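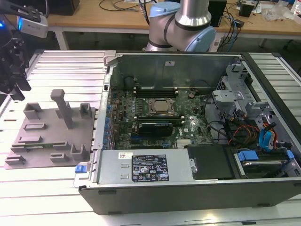
Bought a secondhand desk in May. It is now a lifestyle. A thread.

The listing said "Sastholm writing desk, 149, minor wear." The seller had dragged it across Horkham on what I can only assume was its face.

I had budgeted 80 for a desk. I want that on the record before we go any further. New, the thing costs 600, so in my head I had saved 451 and could spend it on sandpaper.

And reader, I did. Coarse, medium, fine, and one called "finishing," a word I have come to resent. 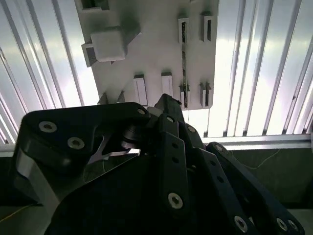

Do you have to strip all the old varnish before you oil a desk?
You have to strip it anywhere you want the oil to soak in, and on a desktop that means the whole top. I left the legs alone. The legs and I have an understanding.

Seppälä is the hardware store on the hill. They close at 6 pm and I have now arrived at 6:02 on three separate evenings. The lights go off so politely.

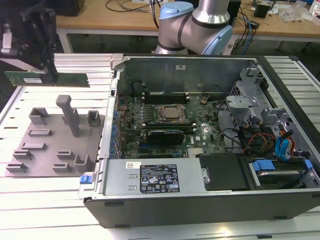
The drawers are the real trouble. Whoever put this desk together used a different screw for every mood they were in, and the left runner is held on with what might be a picture hook. I took all three drawers out to fix one, so the desk has spent a week with its insides showing, like a computer tower on its side with the panel off, except a computer has somewhere for each part to go. I have a saucer of screws and a feeling.

Ordered new runners from Fukeo. Sixty minutes of my life went into measuring the old ones. They came in a size I can best describe as "brave."

Sent them back. Bought candle wax, rubbed it on the old runners, and the drawers slide like butter. Total cost of the repair, one birthday candle, slightly used.

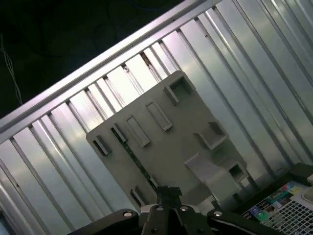

Metal ribs, catching the light.

Two coats of oil on now, third one tonight. The can says to wait until it's dry to the touch, so I have been touching it every hour and leaving fingerprints, which I then sand out.

Meanwhile I'm writing all this from the kitchen table, where I've worked perfectly well for six years.

Anyway, does anyone need a picture hook?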